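Looking after a maple board

A board made from glued strips of maple will last for years if it is kept flat, clean and lightly oiled. Ours came from Marinescu and it has been a pastry board, a cheese board and a work surface on the bench.

Wash it with a cloth wrung out in warm soapy water, both sides, even if you only used one. Wetting one face and leaving the other dry is what makes a board cup. Stand it on edge to dry. Never leave it in the sink.

For stains, sprinkle on coarse salt, rub with half a lemon, leave for 5 minutes and wipe off. Onion smells go the same way. Deep knife marks need sanding -- use 100 grit first, then something finer, always along the strips.

Oil it when the wood starts to look chalky. Food-safe mineral oil is fine. Put on a thin coat, leave it overnight and wipe off what has not soaked in. I do mine in December, before the baking starts, and again when it looks thirsty.

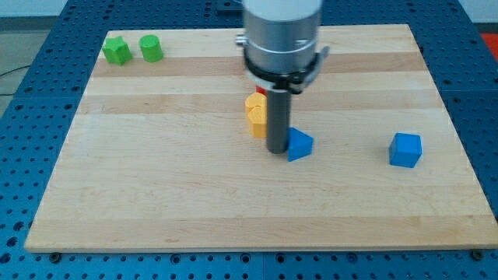 Small dark marks are the thing people write in about most. Floarea Ene asked whether hers meant the wood was rotting. If a mark is hard and level with the surface, leave it alone. The board with the coloured blocks on it has a few tiny ones among the pale cream and honey-beige bands, and I would not sand a board for those. A soft or furry patch is another matter -- scrape it, and if it goes deep, stop using the board for food.

Store it upright, away from the cooker and out of strong sun.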